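I bought the Prosser duvet set from Pramside in January, after the old cotton one went through at the corners. It has been on the bed in the back room for most of the time since, apart from wash days, which I think is long enough to say something useful.

## What you get

The set is a double duvet cover and two pillowcases. Pramside sells it in four colours. I chose the one called Moss, which changes a fair bit with the light. On a grey morning it looks closer to beige, and in the evening it is plainly green.
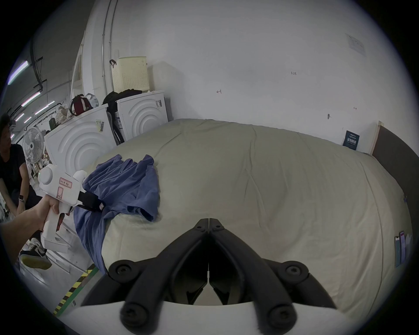 *Photo: author's own*

The cover closes with 11 buttons along the bottom. They are small and flat, and sewn on with a proper shank, so they go through the holes without a fight. One came loose in the spring and I sewed it back on with the spare from the inside seam. There are corner ties too, and these do hold the duvet in place. My last set, a Walto, had ties that were too short to knot.

## Fabric

Prosser gives the thread count as 200. I have slept under covers that claimed 1000 and felt like a wet tent, so I don't pay much attention to the number. The weave is close but you can feel air through it. It was stiff for the first few nights and had a faint smell of the packet, which went after one wash.

It creases. If you want a flat bed you will need to iron it, or take it off the line while it's still slightly damp and pull it straight. I do the second and put up with the rest.

## Washing

The label says 40 degrees. I have washed it at 40 most weeks and at 60 twice, after a cold went through the house. It shrank a little in length at 60 and no more the second time. It still fits the duvet, though the spare fabric at the foot end has gone.

Colour has held better than I expected. I dry outside when I can, and there is a slightly paler line across the middle where it hangs over the line, which you would have to look for.

I also use the bed for sorting laundry, as most people with no table in the room will. A mid green is good for this. Dark socks and pale shirts both show up against it, which they never did on the navy one. 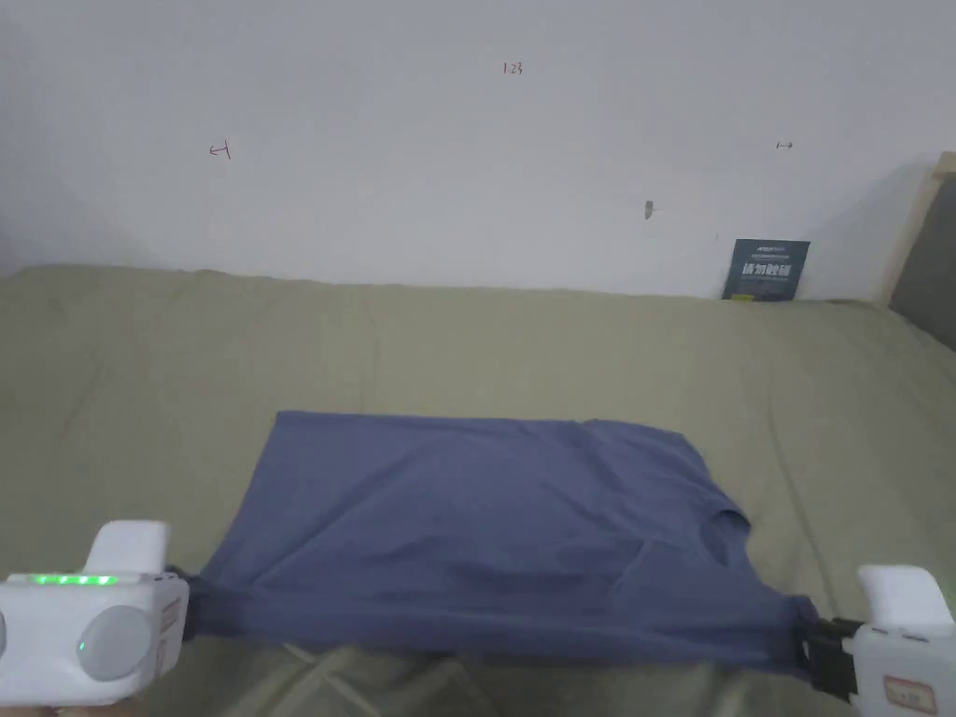 *Blue T-shirt on the bed.*

Bobbling is the one real complaint. After some 8 months there were small bobbles on the underside of the pillowcases, where they rub against the sheet. A fabric shaver takes them off, but they come back. The duvet cover itself has none.

## Against the Wollotano

I have a Wollotano set on the other bed, bought the same winter. It is softer from the first night and cost a good deal more. It has a zip in place of buttons, quicker to do up, but the zip catches on the seam allowance if you rush it. If I were buying for a guest room I would take the Prosser. For my own bed I might pay the extra.
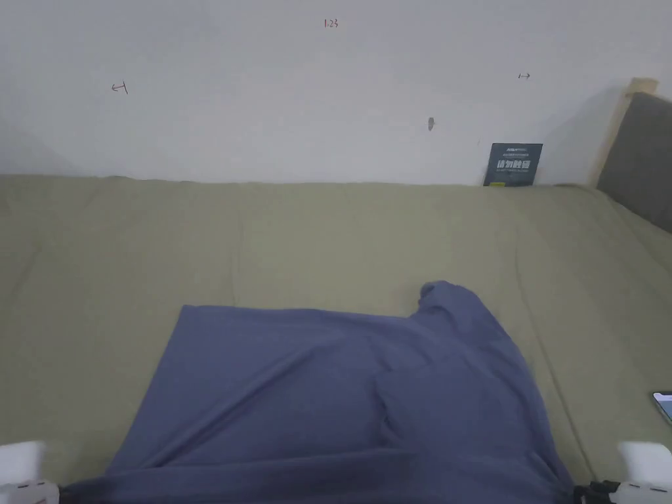
## Would I buy it again

Yes, in the same colour, and I would get an extra pair of pillowcases at the same time. Pramside sells them separately, though they have been out of stock in Moss each time I've looked.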